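Notes from the hand bench: five fingers or two?

We finally got both hands onto the same table, and I have been looking forward to writing this one up for weeks! Regular readers will remember that Leststead lent us the Ostix five-finger pair in the spring, and that Wiremu Kereama was not convinced. He has been running the Schwaiger parallel jaws on everything since he joined and he likes them very much. So in October we agreed on one table, one cloth, one set of ordinary stuff, and 304 grasp attempts per hand — enough to have an argument over.

The objects are deliberately a mixed bag. There's a small round container with a lid, a snack box, a plastic bottle, a pump-style water toy, a notebook and a whiteboard lying flat near the front. Some of these are easy for any hand and some are awful. The checkered cloth stays on for every run, wrinkles and all, as a bare tabletop flatters everybody.
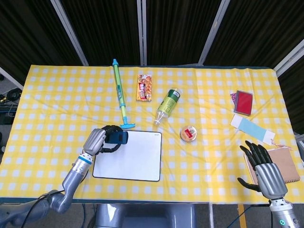
Page last changed: October, 10:40 am (L. Quinlan)

The wrapped grip is the one I keep going back to. With the fingers curled over the top of a thing and under it too, you get contact in so many places that a poor approach angle hardly matters. Bayu Lubis wrote the grasp planner for these hands, and he had us start each run with one hand parked open, palm down, over the notebook side. It looks like a small detail, but it saved us a good deal of homing time between attempts (Bayu would like it known that he suggested this back in March).

Now for the numbers. The five-finger hand missed 10 fewer grasps than the jaws over the whole set, and nearly all of that difference came from the water toy. Its T-shaped handle is a gift to anything with a thumb. On the snack box the two hands were level. On the flat things, the notebook above all, both of them struggled, and Wiremu got his only good laugh of the week when the Ostix spent a whole run stroking the cover.

Speed is another matter. The jaws closed in 143 milliseconds on our timer, every time, and they never asked to be recalibrated. Tadhg Dolan had the fingers down for two afternoons chasing an offset in one thumb joint. He found it, he fixed it, and he has written a very good page on the wiki that you should read before you touch the calibration tool.

The clear bottle deserves its own paragraph. It gave our depth camera fits — the label comes back nicely and the see-through parts hardly come back at all, so the planner kept seeing a short green object floating over the cloth. Jonatan Fagerlund got around it by fitting a bottle shape to the label and guessing the rest. I was sure this would fall apart as soon as we turned the bottle, and I was wrong. It's a lovely bit of work, and it goes into the Perkness controller branch as soon as he has cleaned up the config files.

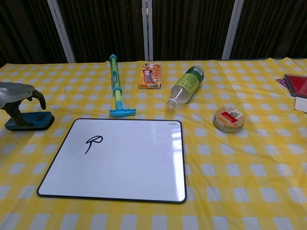

Can I run the same object set if I only have a single arm?
Any arm that reaches the back row will do. Load the single-arm profile in Perkness, skip the handover runs, and write down which side the arm is mounted on, so we can compare your log with ours.

The full log has 3,801 rows, one for each contact event, and it's on the shared drive in the usual folder. Please look at the slip column before you draw any conclusions from it. The threshold was changed partway through the jaw runs, and Lorcan has marked the rows from before the change.

Next up is lighting. A glossy whiteboard is a rough thing to put in front of a camera, and Jonatan wants to try a cross-polarized pair on the head mount and see how much of the glare goes away. Wiremu has asked for softer pads on the jaws in time for that round, and they're on order. If you have an object you'd like to see on the table, bring it by the bench in the morning, before the arms are powered up. Nothing heavier than a full mug, please!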